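Plirnanow Publishes Account of December Gripper Fault

The test group at Plirnanow has closed its review of a fault in which a tabletop arm failed to release an item on command and went on to its next movement with the item still held. Cathal Nic Aodha, who led the review, agreed to discuss its findings on July 11, 2025, at the company's test hall.

The work in question is a kitchen-clearing task. The arm is asked to move bottles, toy foods and dishes between fixed positions on a white table.

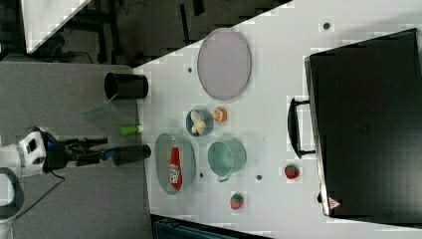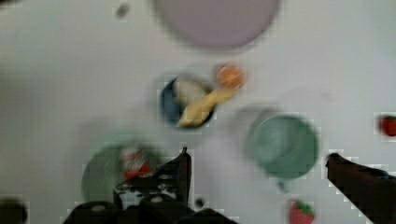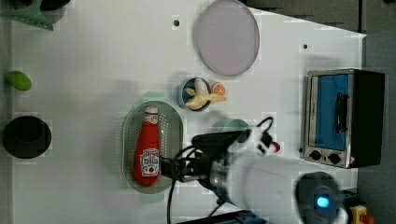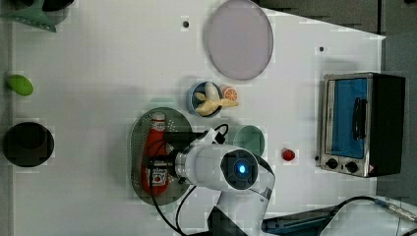
The kitchen-clearing table at Plirnanow, with the arm's gripper over or beside it. The second view is from the wrist camera.

Nic Aodha said the fault first appeared in December, during a series of 160 scheduled cycles. In cycle 128 the arm lifted a ketchup bottle, carried it to its destination and received the command to open. The fingers did not part. The control program, known internally as Alleo, recorded the release as complete and began the return movement.

"The command was sent, and the program took that as proof that the action had been carried out," Nic Aodha said. "It never asked the fingers where they were. That is a design error, and it was ours."

The bottle struck the rim of a bowl and was dragged a short way across the table before the operator pressed the emergency stop. No one was hurt. The bowl was replaced, and the remaining cycles in the series were canceled.

The review traced the failure to the cable that serves the gripper. Repeated turning of the wrist had worn the cable close to its connector, and the signal was lost for short periods when the wrist was rotated fully to one side. A cable of the same type had been fitted to a second arm, and on inspection it showed similar wear at an earlier stage.

Asked why the wear had not been found sooner, Nic Aodha said that the inspection sheet then in use called for a check of the cable at the base of the arm only. "The sheet was followed. Every box was signed. The sheet did not mention the wrist."

The review also considered the time taken to stop the arm. According to the record, some 2 seconds passed between the first contact with the bowl and the stop. Nic Aodha did not criticize the operator, who had been watching a status screen on which the cycle was shown as normal. "We had given that person a screen that said all was well," he said. "I would have believed it too."

Three changes have since been made. Alleo now reads the position of the fingers after each open or close command and halts the arm if the reading does not agree with the command. The cable is inspected at the wrist after every 30 cycles. Operators are instructed to watch the table during any movement in which an item is carried, and the status screen has been moved so that both can be seen from the same position.

The supplier of the cable, Gavrilă, was informed of the findings and has offered a version with a longer flexible section. Nic Aodha said that the new part was on trial and that he was not yet prepared to recommend it. "It has to be turned as many times as the old one was - and then some more - before I will put my name to it."

A separate question remains open. The halt introduced in Alleo leaves the arm holding whatever it has picked up, and the operator must then free the item by hand. Nic Aodha described the current procedure, under which power to the arm is removed first, as safe but slow. A proposal from Stanby, the contractor responsible for the hall's safety equipment, would add a manual release to the gripper. It is due to be considered once the cable trial has ended.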